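Praltirdale Annex - Ground Floor and Terrace Inspection
Checked by: Yae Hirano
Round: July, monthly

1. Fire extinguishers
Unit 1123, corridor: pressure in green zone, pin and seal intact. PASS
Unit 1334, kitchen: tag unreadable, bracket screw missing. FAIL
Comment: Replace tag. Farkitz has the bracket on order.

2. Exit routes
Clear width at terrace door meets the posted minimum. PASS
Door closer slams on the last few inches. Adjust the valve a quarter turn and recheck. MONITOR

3. Electrical
Space heater rated 2000 watts found on a power strip in the print room. FAIL
Comment: Unplugged at time of check. Wall outlet only - see the notice by the breaker panel.
GFCI outlets in kitchen trip and reset. PASS

4. Tables and seating
Welds, leg caps and level checked on all metal tables. PASS

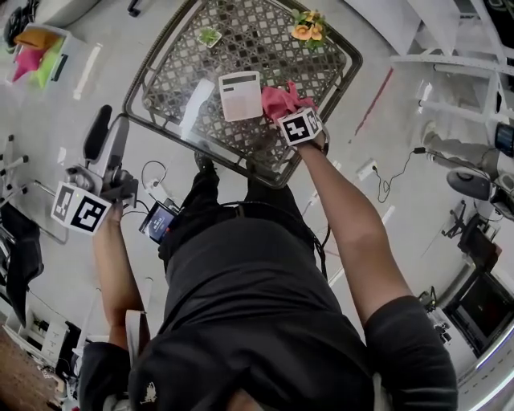
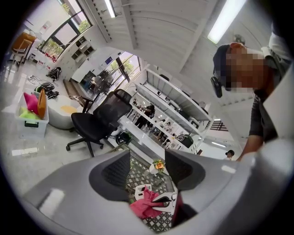 Comment: Retighten leg bolts next month. Two stacking chairs with cracked seats tagged and moved to storage. Do not return them to use until Eide signs the repair slip.

5. Floors
Entrance mat curls at one corner. Tape is a short-term fix only. MONITOR
Tile joint at the kitchen threshold raised, under the trip limit. PASS

6. First aid
Jorkitz cabinet: burn dressings out of date, eyewash sealed. FAIL
Comment: Same finding as last round. Order dressings now, and log the new date inside the cabinet door.

Open items carried forward: 4 (extinguisher tag and bracket, heater, door closer, dressings). Floor mat goes to the cleaning contractor.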